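Hi Fidel Mansilla and everyone at Nyamweya,

Time for another catch-up on the Cilinwood letter tile sets, and there's plenty to tell! August was a big month. The first 2000 tiles came back from the cutter in Nevby and the colour is lovely, a soft cream that reads well from across a room. The old batch looked grey under shop lights (you saw the samples, you know what I mean).

We've also settled the mix. Each set now has 145 pieces, with extra E's, A's and S's, plus two ampersands, which customers kept asking for.
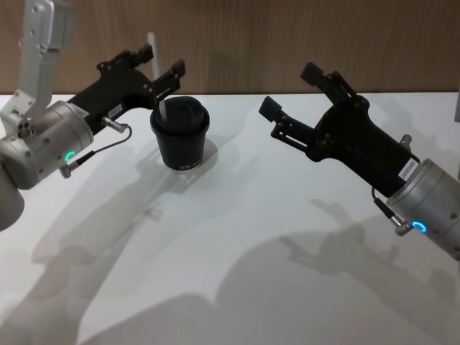 Will the sets be ready for the Jastville gift fair?

The boxed sets will, and I've booked our table. The wall-mounted rail version won't make it, so we'll take orders for that one and post them later.

On money, we've spent $2117 of the grant so far, nearly all of it on cutting and the printed boxes. Postage hasn't started to bite yet but it's going to, the rails are an awkward length and the courier charges extra for anything long. I'm getting a second quote.

The one real headache was the apostrophes. They're so tiny that they kept slipping out through the gap in the tray, so I've moved them into their own little paper envelope with the full stops.

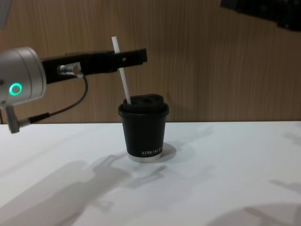
I tried the envelope out on my neighbours' kids and they had it open and a rude message up in no time, so I'm calling that a pass. The instruction card still needs a rewrite (my centre-alignment tips are far too long) and I'd love your eyes on it before it goes to print. I'll email the draft across with the receipts.

Cheers, and thanks again for backing this!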